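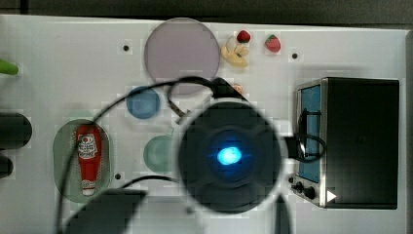
Play kitchen tableware and toy food

Play kitchen tableware and toy food are the small, loose pieces of pretend cooking: plates, bowls, cups, strainers, little ovens, and the fruit, vegetables and baked goods that go with them. They are sold with play kitchens, packed as sets of their own, or gathered piece by piece over years until a family has a wonderful jumble of colors and sizes. A full wooden kitchen is not needed. A clear white tabletop, a lavender plate, a blue bowl, a bunch of bananas, a couple of strawberries and a toaster oven are plenty to open a restaurant with.

The subject overlaps with dollhouse miniatures, but the two are usually kept apart. Miniatures are made to be looked at and handled with fingertips. Play tableware is made for the whole hand, and it gets banged, stacked, stepped on and carried off to the bathtub.

Names

Collectors and toy sellers use "play food" and "toy food" to mean the same thing. "Pretend food" is common in preschools. The dishes are called play dishes, toy dishes or, when there are cups and a pot, a tea set, even if the cups turn out to be mugs and tea never comes into it. In the Kellolora catalogs everything that could hold food was listed as "ware" and everything that could be served as "fare," and some older collectors still sort their shelves that way.

Dishes

Plates are the workhorses. A wide, flat center gives small hands somewhere to put things down without much aim, and a raised rim keeps a rolling strawberry on board. Bowls tend to be small and deep, and children love them beyond all reason, because a bowl can be a hat, a drum, a bath for a doll or a lid for another bowl. Mugs and cups have a handle that is often too small for an adult finger and just right for a four-year-old's.

Soft colors have had a long run in play dishes. Pale green, lavender, sky blue and teal go together in nearly any combination, so a set that has lost half its pieces can be topped up from another set and still look cheerful on the table. Bright primary colors never went away either, and plenty of households mix the two.

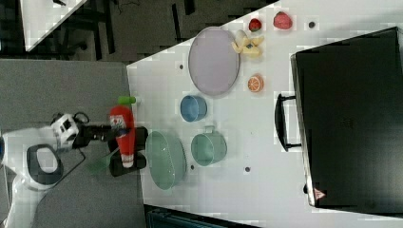

Some dishes sold for play are simply small household dishes. Snack plates, toddler bowls and camping mugs cross over easily, and many preschool teachers prefer them. They are the size of real things, and a child who has set a pretend table with them can set a lunch table the same way.

Strainers and baskets

The colander deserves a section to itself. It is one of the few kitchen tools that does something visible without heat, and at a water table it is hard to beat. Oval ones are handy for washing long vegetables and round ones for berries. Between meals a colander also works as a storage basket, which is how a great many toy carrots spend their lives.

Toy food

Toy food is made in hard plastic, wood, felt, knitted yarn and plush, and each material has its fans. Wood makes a lovely knock when it lands on a plate. Felt can be folded, so it does well for tortillas, lettuce and fried eggs. Plush vegetables are oversized and soft, good for very young cooks and for anyone in the path of a thrown carrot. Hard plastic gives the finest detail, and this is where the seeds on a strawberry or the segments of an orange slice really come alive!

Fruit has always led the way. Bananas are a favorite because the shape is recognizable from across a room, and a bunch can be picked up from almost any side. Strawberries bring a strong spot of red and a green top. Citrus slices are flat and stay where they are put. Carrots are the usual first vegetable, probably for their clear outline and tufted end, and they come in orange, purple and red.

Scale is delightfully loose. A strawberry may be as big as a plum and a loaf of bread no bigger than an egg, and the cooks seldom complain. The Sidard line was an exception: its makers kept every piece to one scale, and the box of 40 pieces carried the stock number 1504, which collectors still use as its name.

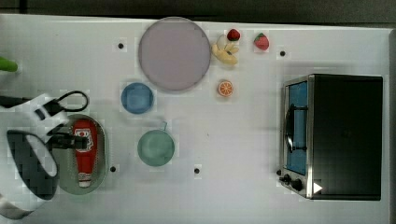

Cutting food, which comes apart in halves held by hook-and-loop dots or magnets, forms a branch of its own. The Peng sets paired each cutting fruit with a whole one, so the same apple could be served both ways. Sets with every half still matched are rare, and finding one is a thrill.

Small appliances

Toy toaster ovens, mixers, kettles and coffee makers give the cook something to operate. A door is the big attraction. Opening it, sliding in a dish, closing it and turning a knob makes a complete little story, and children will repeat it 40 times in an afternoon. The Tekatik oven had a click timer that ran for eight seconds, long enough to build suspense and short enough that the cookies were never forgotten.

Retired household appliances sometimes end up in play corners too. The usual advice is to remove the power cord and check the hinges and any glass before a child uses one.

Use in classrooms

Pretend kitchens turn up in preschools all over the world, and the loose pieces do most of the work. Children sort by color, match cups to plates, take orders and argue over who gets the strawberry. How many pieces to put out is a lively subject among teachers — some favor a full shelf, others a handful of things changed often.

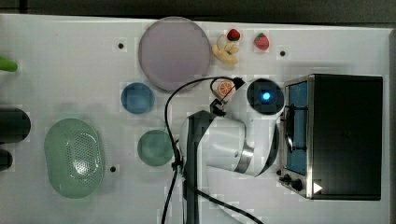
Etenesh Woldegiorgis has argued for the handful, writing that two dishes and a few fruits with plenty of bare table between them will hold a group longer than a heaped basket. Halvard Bakke answered that the heap is half the fun, and that digging for the missing banana is cooking too. Both have kept to their positions, and both views can be found in classroom guides.

Care and storage

Plastic and silicone pieces can be washed in warm soapy water and left to drain in their own colander. Wooden food should be wiped with a damp cloth and dried soon after. Plush and felt are surface cleaned unless the label allows machine washing. Small pieces are kept away from children under three.

For storage, nest the bowls, put the food in a shallow bin where it can be seen, and leave the oven door open a crack if anything damp has been baked in it.

See also

Dollhouse miniatures
Felt food
Mud kitchen
Tea set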